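J'ai testé la table Stanon de Rollance : mon avis après neuf mois

Quand j'ai déménagé en novembre, je me suis retrouvée avec un petit atelier tout neuf et rien pour poser mes affaires. Je fais de la couture, un peu de reliure, beaucoup de bazar, et je voulais une grande table blanche, longue, facile à nettoyer, sans y laisser un mois de loyer ! Après des soirées entières de comparaison (mon chéri n'en pouvait plus), j'ai commandé la Stanon chez Rollance, à 124 euros livrée. 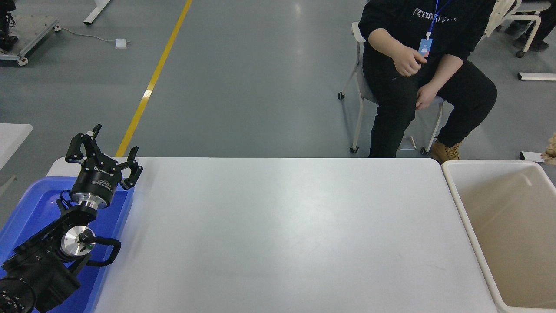
Crédit photo : Toshiko Tsuji

Premier point, le montage. Comptez une petite heure à deux, un peu plus si comme moi vous vissez un pied à l'envers. La notice est tout en dessins, minuscules, et il y a 13 vis dans le sachet alors que j'en ai utilisé 12. La dernière est toujours dans mon tiroir, on verra bien ! Les pieds se règlent en hauteur en tournant l'embout, et vu l'état de mon parquet, j'en avais sacrément besoin.

À l'usage, je suis conquise par le plateau. Le blanc est doux, il ne m'éblouit pas le soir sous la lampe, et je retrouve enfin mes épingles. La craie de tailleur part avec une éponge humide. Le feutre, par contre, demande de l'huile de coude, et j'ai une ombre bleue vers le coin gauche qui restera sans doute là jusqu'à la fin des temps. Pareil pour la colle : grattez tout de suite, ou mettez une vieille nappe.

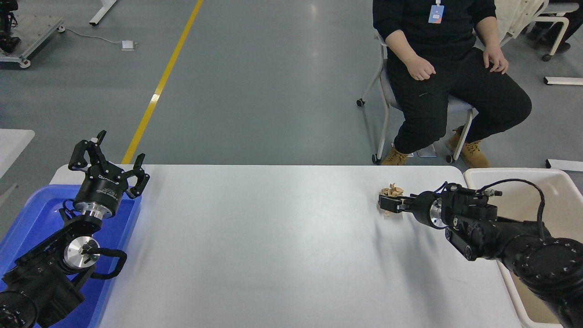

Grande table blanche, bac bleu à gauche et bac blanc à droite.

Côté stabilité, c'est plus mitigé. Pour couper, repasser, plier du papier, rien à dire. Mais avec ma vieille machine à coudre lancée à fond, ça tremble un peu – surtout si elle est posée au milieu. Je l'ai décalée au-dessus d'un pied et ça va nettement mieux.

J'avais aussi hésité avec la Lusten, de chez Krasniqi. Mon amie Carol Bellamy l'a chez elle et j'ai pu cousu dessus tout un week-end : elle est plus lourde, elle ne bouge pas d'un poil, mais elle coûte presque 1000 euros et il faut être trois pour la changer de pièce. Pour mon usage, c'était trop.

Ma note : 4 sur 5. J'enlève un point pour les vibrations et pour cette notice, vraiment illisible. Si quelqu'un a réussi à ravoir du feutre bleu sur ce plateau, je prends toutes les astuces en commentaire !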